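The tilt estimator, again

I promised back in January that I would write up the tilt estimator once it was behaving, and then I kept not writing it up, and a couple of you have (very kindly!) asked whether I gave up. I didn't give up. It's mostly behaving now, and I have a big mug of tea, so let's go.

For anyone new around these parts, Cutgate is my long-running home project to get a robot arm to pick lengths of aluminum extrusion and hand them over to a saw stop at the right angle. The planning side lives in a package I call Bristari, and the perception side is called Orano. I name things after whatever sounds nice when I say it out loud to the dog, so please don't go looking for acronyms.

The trouble started with grasp angle. When the fingers close on a bar, the bar doesn't always end up parallel to them. It leans. A couple of degrees is fine, because Bristari can add a correction to the wrist before it plans the approach, but it has to know which way the bar is leaning and how much, and it has to know that every single time. My first version of Orano got this by finding the two outside edges of the bar in the wrist camera picture, fitting a line to each one, and averaging the two. I was very proud of it for an entire evening.

Then I ran it on 100 grasps and it gave me a usable answer on 39 of them. Oof.

I spent far too long blaming the line fitting. I swapped the fitter, I tuned the thresholds, I wrote a little viewer that drew the candidate lines in different colors (I do recommend the viewer, I use it for everything now), and I got the number up a bit and then down again. What the viewer finally showed me was that the line fitting had been fine from the start. It was being handed edges that weren't edges. Bare aluminum is a terrible thing to look at with a camera. It picks up whatever is nearby and smears it down the metal, and my edge detector would happily find the border of a reflection and call it the side of the bar.

So the new version doesn't trust any one line. It collects every long, straight, nearly parallel segment it can find, and it lets them vote on a direction. The lovely thing about T-slot is that the groove gives you a whole bundle of those, all running the same way as the bar, and reflections hardly ever agree with each other for long. I also throw out the strip just above the fingers entirely. That felt wasteful, and I argued with myself over it for days, but that's where the blotchy patches are at their worst and there's plenty of bar left higher up to measure.
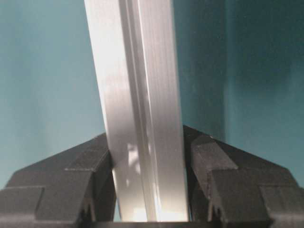

Wrist camera view with a bar in the grip, leaning left at the top. All those thin lines down the groove are what gets the vote.

With the voting in place I reran the same set and got 90 good answers out of 100, and I may have done a small lap of the kitchen. The ten that fail are nearly all glare, where a highlight washes out the groove and leaves too few segments to vote. Orano at least knows when that happens now. It reports a low score, and Bristari backs off, turns the wrist a little, and asks for another look before it commits to a plan. It's slow, but I would much rather wait than listen to a bar scrape along the saw stop again.

One tip if you're doing something similar: keep your sign convention in exactly one place. I had "positive is left" in Orano and "positive is right" in Bristari, so for a while the arm was carefully doubling every lean it found. The unit tests on both sides passed beautifully the whole time.

Next up is timing. A full estimate takes 121 milliseconds on my old desktop, and most of that goes on pairing up segments that were never going to match in the first place. I've been reading through the grouping code in Nghiêm, a small geometry library with wonderfully patient comments, and I think I can borrow its trick of sorting by angle first. If that works I'll post the numbers, and the viewer code too once I've cleaned out the swearing.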